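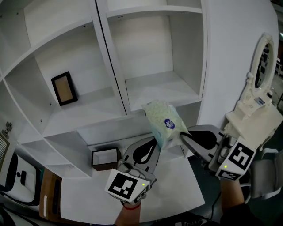

Figure 3. A soft pack held between the two fingers of the hand-held gripper in front of the shelving unit. Each finger has its own marker block.

4.2 Collecting the shelf examples

We were keen to find out how much a learning system could pick up from people simply doing a household job with their own two hands. For the shelf set, the person holds the gripper parts directly, one in each hand, and works at a white desk with open cubbies behind it. The forearms stay in view, and we left them there on purpose. Early trials at Erkville showed us that people move far more naturally when they can forget about the recording and get on with tidying.

Soft packs turned out to be our favourite objects! A rigid box gives the fingers the same shape every time, but a plastic-wrapped pack gives way, wrinkles and slides, and people correct for it without a second thought. Those small corrections are exactly the behaviour we want Kivi, our learning model, to see. We recorded 288 examples in the shelf set, spread over 32 sessions, and each session kept the same furniture so that changes in the data would come mostly from the handling. 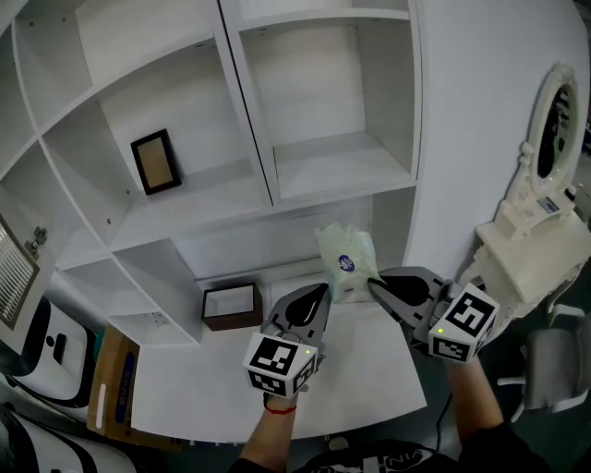
Figure 4. The two jaws on either side of a pale green package on the desk. The square markers on the cubes give the pose of each hand.

The square markers do most of the heavy lifting in our labelling. Penero, our tracking program, looks for any marker face it can find on each cube and works out where that hand is and how it is turned. With patterns on several faces, a wrist can roll quite a long way before the cube is lost. When both cubes are found, the distance between them also tells us how far apart the fingers are, and we were delighted by how steady that signal was once the lens had been calibrated. A wide lens bends the shelf edges into arcs, so we correct the marker corners before estimating pose but pass the original colour images to Kivi.

Every example was then checked by 2 labellers using Emico, our viewing tool. They marked the first contact, the lift and the release, and gave the grasp a score out of 5. Scoring a whole session took around 5 minutes once a labeller had settled in. We kept the clumsy grasps in the training set with their low scores, and Section 5 shows how much they helped with objects the model had never met.

Erkville shelf study, preprint of May 20, 2019 | Contact: see title page | Back to top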